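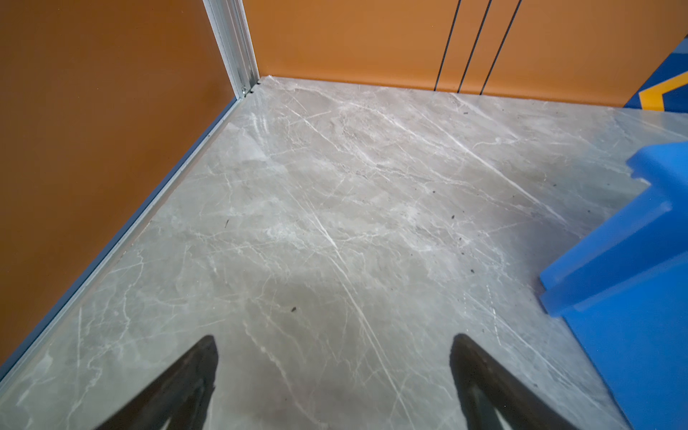 From: Martim Coelho
To: grippers list
Subject: Re: Fingertip comparison, first results

On the first results, the Trultholm group wrote:

> We have now run both sets of fingertips through the bin task, 200 picks
> each, same arm, same controller, same wrist camera. The soft tips dropped
> 11 parts and the hard ones 20. We think that settles it and we would like
> to order soft tips for every cell before the end of July. The wrist camera
> also did better than the overhead one, so we propose taking the overhead
> one down at the same time.
>
> Unless anyone objects we will take this as agreed.

I object, or at least I'd like to slow down a bit.

First the drops. 11 against 20 looks like a big gap when you put it in an email, but I have been through the log and I can't tell what was counted. There are entries marked "drop" where the part was never lifted, and others marked "miss" where the fingers closed on it and it slid out sideways. To me those are the wrong way round. Whoever kept the log for the hard tips seems to have had a stricter idea of a drop than whoever kept it for the soft ones. If I recount with one rule for both, the gap gets smaller. I am not going to quote my own number because I had to guess at too many entries, and that is rather my complaint.

Second, the order of the runs. All the hard tip picks were done first and all the soft ones after. In between, somebody retaught the approach height. It's in the notes, one line, no reason given. So the soft tips got the better approach and the hard ones didn't, and we are about to spend money on the difference. Could we please alternate? Swap the tips every 20 picks and leave the program alone. It is dull work and changing tips is fiddly, I know, I have done plenty of it.

Third, the camera. I don't doubt that it sees the tips well. It is bolted next to them, so it ought to. What I want to know is what it makes of the floor of our cell. We have that grey marble pattern down, with white veins going off in every direction, and there are small dark bits of debris lying on it. From the wrist, a speck between the fingertips is right in the middle of the view, and a pale vein can run straight down through the gap. If the detector is working on edges and contrast, I would expect it to find "parts" there that aren't parts. Did anyone log false detections? I looked for a column and there isn't one. The floor has a slight gloss too, enough to pick up colour from the printing on the orange wall, and the blue container puts a soft shadow down beside it. None of that would bother a person. I'd want to see it not bother the software before the overhead camera comes down.

Simanjuntak told me their detector was trained on "varied surfaces" and that patterned floors are no problem. They may be right. I asked which surfaces and got a brochure. The overhead camera, for all its faults, at least gives us a second opinion when the wrist one is looking at something from very close up.

What I would like to see before we order anything:

One written rule for what counts as a drop and what counts as a miss, kept by the same person throughout.

The tips alternated, with the approach height fixed and written down.

A run with no parts out at all, just the bare floor, to see how often the wrist camera thinks it has found something. Do it once with the floor as it is, bits and all, and once swept.

Both cameras recording on every run, even if only one is driving the arm.

I would also like the Astska controller put back to its default grip force for at least one set. I see it was turned up by 2 steps for the soft tips "to compensate". Compensate for what? If soft tips need more force then that is a result and belongs in the report, with a line on how the pads look afterwards. We had soft pads at Trunthorpe for a while and they were lovely when new. By the time they had been through a busy spell the surface had gone shiny and we were back to dropping things, only with dearer fingertips.

I'm not against the soft tips. If they still win after a fair run I will happily sign the order. I just don't think we have had the fair run yet, and "unless anyone objects" is a poor way to choose hardware that we will be stuck with.

I can do the tip changes if somebody else keeps the log. Mornings suit me best, any time before 11.

Could whoever changed the approach height also let me have the old value? It isn't in the backup I've got.

Martim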